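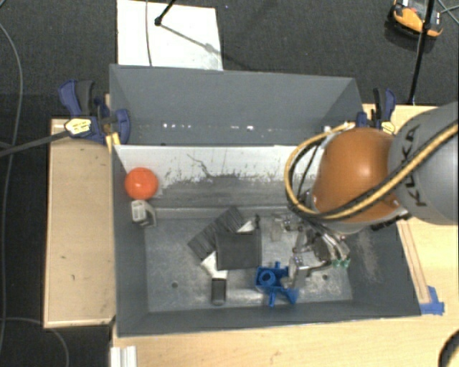
Small stuff is what kills a move. Sofas get wrapped, lamps get labels, and then there's the handful of bits left at the bottom of a bin. A ball. Something blue and plastic. Black pieces that surely belong to somthing.

Vanags, the secondhand parts shop behind the Lerkesport ferry stop, takes bins like that all January. Price is 2 a scoop, 100 for the lot. Most people pay by the scoop — then come back for the lot.

My advice, learned the slow way. Tip nothing out. Pick big to small, ball first, flat things next. Scuffed bin walls are fine, scratches too. Keep the odd white pieces untill spring. After that, let them go. Shop opens at nine, bring a bag.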